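Chapter 3
Getting Paid When Other People Play Your Song

Before you start: have your own song list handy. Titles, co-writers, who recorded what. A napkin is fine for now.

Most new artists can tell you how many plays they got. Far fewer can tell you who owes them for those plays. That gap is the subject of this chapter. We'll go quick through the basics, then slow down for splits.

Two rights in every track. First, the composition – melody, words, chords. Second, the recording, sometimes called the master. Different rights, often different owners, different checks. Write a song and record it yourself and you own both until you sign something. Read that again before you sign something.

Take the song we'll use all chapter, "Lurkness." Written by Rowena Sison and Nazareno Gatti in one Saturday session. Recorded by Sison for a small label, Tramska. Covered later by a band called Kavanagh. So: 2 writers, one song, two recordings. The writers share in the composition on both versions. Tramska's master earns only from Tramska's version. 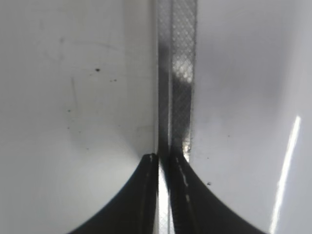
Gatti remembers it less neatly. We never talked about shares that night, we were tired and it was only a song. Then the cover came out in May and suddenly everybody had a number in their head, and the numbers didn't add up to a hundred.

Which is the usual story. Shares get argued when money shows up, and by then memories have drifted. A split sheet fixes this. One page. Song title, legal names of the writers, percent for each, signatures, date. Do it before you leave the room.

No rule says splits must be even. Some writers divide equally every time, to keep the peace. Others go by who brought what – a hook, a verse, the beat. Either works if its written down and adds up to 100.
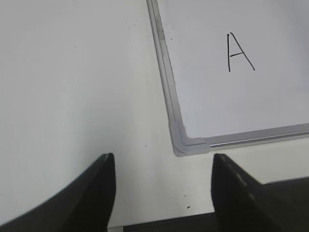
Figure 3.1 Letter A

Now the streams of income. Performance royalties: radio, venues, public play. Mechanical royalties: copies and downloads, plus a part of streaming. Sync fees: film, TV, ads, games. Sync needs a yes from both sides, composition and master. When a TV producer at Rommont wanted "Lurkness" for an opening title, the offer was 2,000 dollars a side. Tramska said yes in a day. The writers had no split sheet and took up to 30 days to agree. The slot went to another song.

Painful, and avoidable. Keep that case in mind, we come back to it in the excercises.

A word on registration. A signed split sheet is proof between the writers. It doesn't tell anyone else to pay you. For that, the song has to be registered with whoever collects in your country, and the shares on every writer's registration must match. Mismatched shares can put the money on hold. 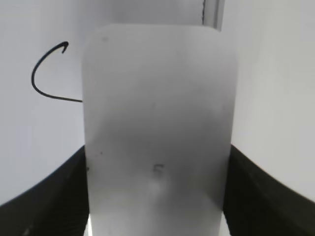
Does a producer who made the beat count as a writer?
Often, if the beat is part of the composition, but it depends on the deal, so settle it on the split sheet.

Key terms for this chapter: composition, master, split sheet, mechanical, sync, registration. Section 3.1 starts with the composition side.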